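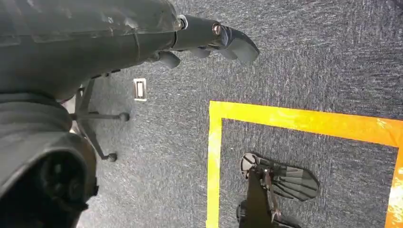
Robot arm over grey carpet

I took the doorbell camera down last month. A couple of people have asked me why, and one of them was quite put out, so I'll set down what happened and then I can point people to it.

We put the thing up in August of the year before last. It was a Kekitz, the mid-range one, and it cost $205 with the wedge bracket you need if your front door sits side-on to the street. Ours does. A parcel had gone missing off the porch, and then a second one, and the woman at the post office in Caltcombe told me half of Rivadeneira Street was having the same trouble. My husband drilled the holes and I did the app.

For the first few weeks it was interesting. I learned that the paper comes at ten to five. I learned that a brushtail possum uses our letterbox as a step. Then the novelty went and I was left with a phone that buzzed whenever a car turned in the court. You can draw zones so it ignores the road, and I did, but headlights on the neighbour's fence still set it off and so did the wisteria if there was any wind.

When I finally sat down to clear it out there were 2,791 clips. I didn't watch them all. I went through the most recent 869 over four evenings with a cup of tea, mostly at double speed, and I kept a tally in the back of a school exercise book. Cars, cats, the possum, the wisteria, us. Us was the biggest group by a long way. I have an enormous amount of footage of myself looking for my keys.

No parcel thief. No further parcels have gone missing either, and my brother-in-law says that proves the camera worked. Maybe. I'd also started having them sent to the newsagent.

What bothered me more was the other people. The angle took in the footpath and the bottom of the driveway opposite, and I hadn't given that much thought. Going through the clips I could have told you when the family over the road left for school, when their eldest came home, and which night he came home in a car I didn't recognise. I didn't want to know that. He's 17. If his mother had sat at her window writing it down in a notebook about my kids I'd have had something to say. 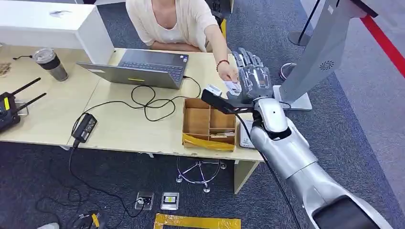
Then there was the business with the Collden units on the corner. They had cameras put in over the bins, and somebody started posting stills on the Caltcombe residents' page. The first was of a mattress being dumped, and fair enough, I thought. The next was a man putting a pizza box in the wrong bin. After that it was a woman whose dog had stopped on the nature strip, with a long caption about responsibility, and 60-odd comments under it before breakfast.

The woman was Dilani Navaratnam. She had a bag in her hand, and in the next few seconds, which didn't get posted, she bent down and used it. I know this because she asked around for anyone whose camera might have caught it, and mine had, from the other side. I sent her the clip and she put it up. The original post disappeared that afternoon and there was no apology. Two of the commenters said she should be pleased that cameras had cleared her name. She wouldn't have needed it cleared if the first camera hadn't been there, and I said so, and got told I was being difficult.

So I've been on both sides of it. I'm not against cameras. If I ran a shop I'd have one over the till, and I understand why the servo has six. My sister lives alone on a block out past the highway and hers lets her see who's at the gate before she goes down, and I wouldn't ask her to part with it.

But for us it had turned into a machine for recording the neighbours. I tried tilting it down first. That got me an excellent view of the doormat and the tops of people's shoes. I tried turning off recording so it was only a bell, but the app kept telling me my home was unprotected, in red, with an exclamation mark.

If you're taking one down yourself, delete the clips before you remove the device from your account. I did it in the wrong order and had to email Kekitz twice to have them wiped. They were polite about it and it took nine days. Fill the screw holes with exterior filler and give it a day before painting.

We've gone back to the old push-button bell. It needs a new battery and it sticks when it rains, so knock if you don't hear anything.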